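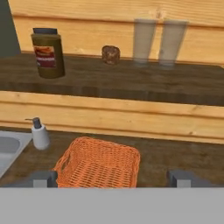
Rapport d'avancement : filtrage du courrier et mises à jour du parc

Rechercher sur le site OK

3 novembre 2021, par le service informatique de Testbridge

Le présent rapport couvre la période écoulée depuis la fin août et porte sur les deux volets financés par le fonds Plonddale : le remplacement du filtre de courrier et la remise à niveau des postes de travail.

Filtrage du courrier

Le nouveau filtre, Tako, est en service sur toutes les boîtes du siège. L'ancien a été laissé en parallèle pendant 12 jours, en lecture seule, puis arrêté. Sur cette période, Tako a mis en quarantaine 2466 messages. La relecture manuelle a porté sur l'ensemble de la quarantaine et a fait ressortir 52 messages légitimes, pour l'essentiel des bons de livraison envoyés en pièce jointe compressée par le même fournisseur. Une règle d'exception a été ajoutée pour son domaine.

Les boîtes partagées (achats, accueil, recrutement) ne sont pas encore basculées. Leur configuration comporte des redirections anciennes, non documentées, qu'il faut reprendre une par une. Nous avons commencé par la boîte des achats.

Postes de travail

Les mises à jour de sécurité sont désormais distribuées la nuit depuis le serveur Cartwright. Les postes éteints les reçoivent au démarrage suivant, ce qui allonge l'ouverture de session d'environ deux minutes. Plusieurs services s'en sont plaints. Nous avons décalé l'installation à la pause de midi pour l'accueil et la comptabilité.

Deux applications internes refusent toujours de fonctionner avec la version actuelle du navigateur : la saisie des congés et l'ancien module de stock. L'éditeur du premier a livré un correctif, en cours de test. Le second n'est plus maintenu. Nous proposons de le garder sur un poste isolé du réseau jusqu'à la reprise des données.

Budget

Les licences Tako ont été réglées pour un an. La ligne « formation » n'a pas été entamée, les séances ayant été reportées après la bascule des boîtes partagées. Aucun dépassement n'est prévu. Nous demandons l'autorisation de reporter le solde de cette ligne sur l'exercice suivant.

Prochaines étapes

- Bascule des boîtes partagées, achats en premier
- Fin des tests du correctif de saisie des congés
- Isolement du poste de stock
- Séances de formation au signalement des messages suspects

Le détail des règles de filtrage est joint en annexe au dossier transmis à Plonddale.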